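Reseña: pinza manual Clemar, kit para clubes y aulas
Jueves, 31 de enero
Valoración: 3,5 de 5

Pedimos la Clemar para el módulo de doblado de ropa, después de que la Skov nos durase lo que dura un trimestre malo. Costó 148 euros con portes, que en nuestro presupuesto equivale a un yate.

El manual tiene 36 páginas, de las cuales cuatro están en español y una habla de otra pinza. El montaje nos llevó una tarde. Sobraron dos tornillos, que guardamos en un vaso con los de otros kits y el mismo optimismo.

Lo bueno: las almohadillas estriadas. Con camisetas finas la Skov patinaba como una vaca en un estanque; con la Clemar se agarra un pliegue al primer o segundo intento. El gatillo es suave y los zurdos del grupo han dejado de protestar, al menos por eso.

Lo malo: pesa. A la décima prenda la muñeca empieza a redactar su carta de dimisión. Y los dedos abren tanto que en un cajón no hay manera.

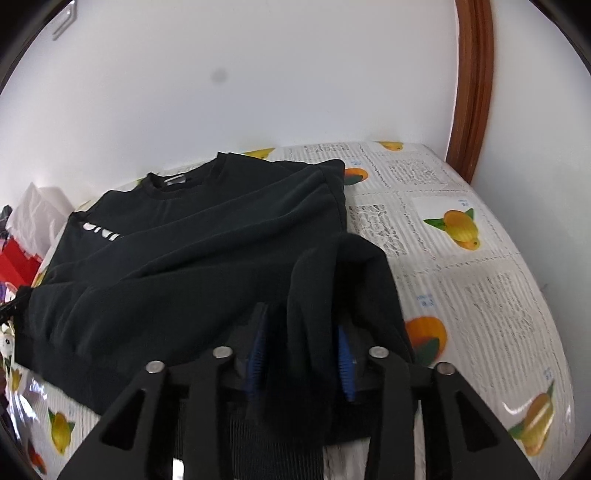 Club de Robótica de Movville · Sección de Manipulación

La sudadera negra es nuestra prueba difícil: tela gruesa, una manga cruzada por encima del cuerpo y un montón de arrugas con ganas de estorbar. Las almohadillas azules pellizcan bien la tela cerca del bajo. Con los vaqueros no hemos tenido tanta suerte.

En mayo la llevamos al torneo de Drultside. Repuestos: juego de almohadillas, ref. 208, siempre agotado.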